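Parstead Forums > Home and Garden > Decluttering before a move: the one box rule

mossy_kettle
Thu 28 September
We move in 9 weeks and I have finally got going on the loft! My mum's method was one box per room for "don't know", and when the box is full you have to decide on something before anything else goes in. I've done the spare room and the landing and I feel about two stone lighter. Has anyone else tried it? I'd love to hear how you got on with the kids' rooms, that's next and I'm a bit scared of it.

Brijesh Tripathi
We did this in June and loved it. My tip is to use a smaller box than you think you need. Ours was 80 litres to start with and we just filled it with everything, so it turned into a second loft. Swapped it for a shoebox and the whole house was done by the end of the month.

gatepost
Can't agree about the shoebox, sorry. You end up rushing and throwing out things you go and buy again. I got rid of my good potato masher that way and I still miss it. Big box, lid on, leave it until after the move.

Brijesh Tripathi
But then you pay to move it! Our van was £200 and a fair bit of that was stuff we took straight to the tip at the other end.

mossy_kettle
Ha, you're both making sense, which doesn't help me. We've got 146 books on the landing alone so the van is going to be full whatever I do.

Obsa Assefa
Kids' rooms: let them choose! I gave mine the box and said whatever fits is safe, and they were far tougher than I'd have been. The cuddly toys were the sticking point but even those went down to a handful. Such a good afternoon, we had the radio on and crisps on the floor.

gatepost
Mine would have put the cat in it.

Obsa Assefa
Also worth doing the odds and ends all together, toys and brushes and cups and the rest. You see quicker what you never use. Good luck mossy, keep us posted on the loft!

mossy_kettle
Will do! Trying the medium box on Saturday as a compromise. Masher stays out of it.
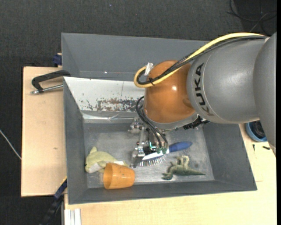

Brush, dinosaur, cup and plush in a grey bin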